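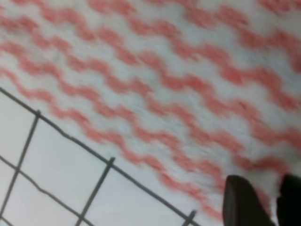
Need help squaring up wavy stripe cloth before I cut any more. Doing potholders for the December market, 74 to go, and every batch comes out skewed. Tried lining up the stripes with the grid lines on the table like I do w/ gingham, but these are pink waves, theres no straight line in the print to follow. So do I trust the edge or the pattern?? Fabric is from Ayala, prewashed.
Paraschiva Crăciun
Posts: 276

tuckandhem wrote:
Edge. Always edge. Lay the cut side on a grid line, pin, go.

bobbin_lou wrote:
Disagree, sorry. Cut edge from the store is almost never on grain. Pull a thread first, THEN use the edge. If it's fuzzy stuff and you can't pull one, go by the peaks of the waves. Pick a row, ruler across the tops, done.

tuckandhem wrote:
Printed waves drift tho. Seen it with Jorkden prints, stripe was off by half an inch by the far end. Peaks are no good if the print's crooked.

Paraschiva Crăciun wrote:
Ok no thread pulling on this, tried, just made lint. Will try the peaks on a small bit before I wreck a whole yard. Small square on the grid, a bit easier to judge, comes to about three squares by three:
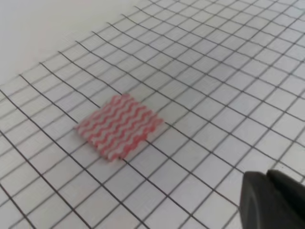
quiltdad44 wrote:
Small pieces lie to you. Anything looks straight at that size, the error shows up when you sew 4 together. Measure both diagonals, if they match it's square, forget the stripes.

bobbin_lou wrote:
Diagonals yes. But then the waves tilt and everyone at the market sees it. Nobody's taking a ruler to a potholder

quiltdad44 wrote:
They'll see it when it won't lie flat on the counter too.

Paraschiva Crăciun wrote:
Ugh ok both then. Peaks for the first cut, diagonals after. Anyone use the Zirnton rotary cutter on fuzzy fabric or does it drag? Scissors are definately part of my problem

tuckandhem wrote:
Drags if the blade's old. New blade, fine. Still say edge.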